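怎样用积分和优惠码订到便宜的周末酒店

更新日期：2019年4月29日

这篇教程写给第一次在 Flurnance 上订周末酒店的朋友。我自己用这个网站已经有一段时间，开始的时候多付了不少钱，后来慢慢明白了它的规则。中文不是我的母语，如果有的句子读起来不太自然，请多包涵，步骤我都重新试过一遍。

开始之前

你需要准备一个 Flurnance 账号、一张可以在线付款的银行卡，还有一个常用的邮箱。邮箱很重要，优惠码只发到邮箱，不发到手机。如果你以前注册过 Pludelell 的会员，请把会员号也找出来，两边的账号可以绑定，绑定以后积分合在一起计算。

请注意，绑定只能做一次。绑错了账号要写信给客服，我等了14天才改好。

第一步：先绑定，再搜索

登录以后点右上角的名字，进入“我的会员”，选“关联其他会员”，填写 Pludelell 的会员号和姓氏。姓氏要和注册时完全一样，包括大小写。页面显示“已关联”之后，请退出一次再登录，不然搜索结果里还是普通价格。

很多人的习惯是先搜到喜欢的房间，然后再去绑定。这样做有一个问题：网站会记住你刚才看到的价格，绑定以后同一个房间可能在一段时间内不更新。我建议按照我写的顺序来做。

第二步：选择入住的日子

周五和周六入住通常最贵。如果你的工作允许，可以试一试周日入住、周一离开。同一家酒店、同一种房型，价格差别有时候很大。

在日历页面，把“灵活日期”打开，绿色的日子就是参加活动的日子。灰色的日子也可以订，但是不能使用优惠码。四月下旬这一段绿色的日子比较多，到了公共假期前后就很少了。

两晚连住的优惠要求两个晚上都是绿色。只有一个晚上是绿色的时候，系统不会提醒你，它只是按原价计算，所以付款以前要看清楚明细。

第三步：看清楚房间里有什么

便宜的房间常常分成“标准间”和“公寓间”两种。公寓间一般带一些厨房用具和储物的地方，适合想自己做早饭的人，住两晚以上比较合算。标准间只有床和浴室，但是每天有人打扫。公寓间的打扫要另外付费，费用写在“住宿规则”的最下面，字很小。

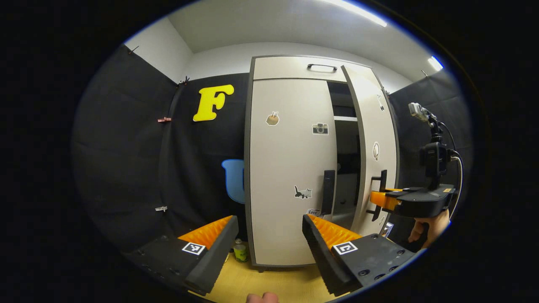 浅灰色的高柜，右侧柜门半开，里面有一块白色隔板

如果你要带比较多的行李，或者全家一起住，请在“设施”一栏里勾选“储物空间”。这个选项默认是收起来的，要点“更多设施”才会出现。勾选以后结果会变少，可是比到了酒店才发现箱子没有地方放要好。

房间照片只能作参考。我的做法是先看最近的住客评价，再看照片，最后看面积。面积小于22平方米的房间，两个大人加一个孩子住会觉得挤。

第四步：领取并使用优惠码

优惠码有三个来源：

新会员邮件。注册以后会收到，只能用一次。

Corrigan 餐厅的收据。在参加活动的餐厅吃饭，收据底部会印一组字母和数字，可以抵扣房费。收据请不要折叠那个位置，热敏纸很容易看不清楚，最好当天就输入到账号里。

积分兑换。满600积分可以换一张减价券，在“我的会员”里点“兑换”就可以。不满600的时候，按钮是灰色的。

三种优惠码不能同时使用，但是减价券可以和两晚连住的优惠一起用。这一点网站上没有写得很明白，我的邻居 Stamatia Tsakiris 专门打电话问过，客服说可以，她后来也真的订成功了。

输入优惠码的位置在付款页面，不在搜索页面。输入以后一定要点“应用”，看到总价变化再继续。如果直接按回车键，页面会跳到下一步，优惠码就没有用上。

第五步：核对总价

搜索结果里的价格不包括城市税和服务费。举一个我自己的例子：我订过一个周日到周二的公寓间，两晚，用了一张减价券，最后付了339元，里面已经包括税和打扫费。如果只看第一页的数字，会以为更便宜。

核对的时候请看下面几项：

入住和离开的日期
房型的名字（“公寓间”和“公寓间·小”是两种）
优惠码有没有显示在明细里
取消的规则

特价房有一部分是不可以取消的。不可取消的房间价格旁边有一个小锁的标志。如果你的行程还没有确定，我建议多付一点钱，选可以取消的那一种。

第六步：付款和保存确认单

付款以后会收到两封邮件，第一封是收款通知，第二封才是确认单。只收到第一封不代表房间已经订好。如果第二天还没有收到第二封，请先看垃圾邮件，再联系客服。

确认单最好保存一份在手机里。小酒店的前台有时候找不到网上的订单，给他们看确认号码会快很多。

常见问题

优惠码显示“无效”怎么办？
先检查有没有多余的空格。从邮件里复制的时候，最后常常会带一个空格。然后检查日期是不是绿色。

可以替朋友订吗？
可以，但是入住人的名字要写朋友的名字，积分还是算在你的账号里。朋友到前台要带证件。

租车可以一起优惠吗？
付款完成以后会出现 Clirel 租车的页面，那里有一个单独的折扣。这个折扣和酒店没有关系，不租车也不影响你的房价。我用过一次，还车的时候要记得拍下油表，也要问清楚还车的停车场在哪里，它和取车的地方不一定相同。

积分什么时候到账？
离开酒店以后才开始计算，不是付款以后。如果中间换了房型，积分按照最后的房价计算。

优惠码的规则有时候会改，订之前请再看一次网站上的活动说明。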